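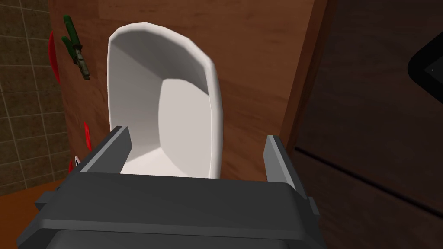 Filed under: Home & Seasons / Diary

4 min read

January 2020

Took the wreath down today. It had been on the front door since the first week of December and the cedar was dropping bits every time the mail came. I cut the wire, kept the frame and the three big pine cones, and put the rest in the yard waste bag. The holly had gone black at the tips. Next year I will leave holly out, or add it the week of Christmas.

With the door bare the house looked shut up, so I walked over to Manbridge before lunch to see what they had. Not much. The Christmas stock was pushed to the back at half price and the front tables were mostly primroses and bulbs in pots. I bought two pots of paperwhites, already showing buds, and a bunch of pussy willow. Gemma Lombardi was at the register. She said to keep the paperwhites in the coldest room I have or they will flop over by the weekend. Mine flopped last year, so I have put them on the back stairs where there is a window and no heat.

The pussy willow is for the class. Marichka Onyshchenko is teaching four evenings on winter branches in the room over the library, and tonight was the second. Last week was all cutting and no arranging. She had us split the ends of forsythia and stand them in deep water, and then we went home. I thought it was a thin evening for the money, but my forsythia has opened on the kitchen counter and the ones I used to hammer never did much.

Tonight we arranged. One tall branch, one middle, one low, and something small at the base. I kept adding. Marichka came past and took out two stems without saying anything, put them on the newspaper next to me, and went on to the next table. It was better with them out. I put one back after she had gone. Then I took it out again.

Dilruba Mondal sat across from me. She had brought red dogwood from her own hedge, cut that morning, and gave me a few stems. In exchange she took some of my pussy willow. She grows chrysanthemums and wanted to know if I had saved any of the bronze one, Hiebert, that I grew by the garage. I have five stools of it in the cold frame under fleece. I said I would take cuttings in February and she can have some. I should write that on the calendar or I will forget.

She has also been growing a white one called Nundano for cutting and says it lasts two weeks in a vase if you change the water. I would like to try it. I have no room for it unless the dahlias move.

Home by nine. Used the tall brown jar and the pin holder that came from my aunt's house. The dogwood leans to the left and I could not get it to stand straight, so I turned the jar -- now it leans toward the hall, and it looks all right there.

Still to do: sweep the needles off the porch. Wash out the Christmas vases, two of them have a green line. Ask Marichka what she uses to clean the pin holders, mine is rusty at one side. Check the paperwhites for water on Friday.

It was raining when I locked up and the bag of cedar is sitting out in it. It will be heavy tomorrow.

We use cookies to remember your settings and count visits. Accept / Manage cookies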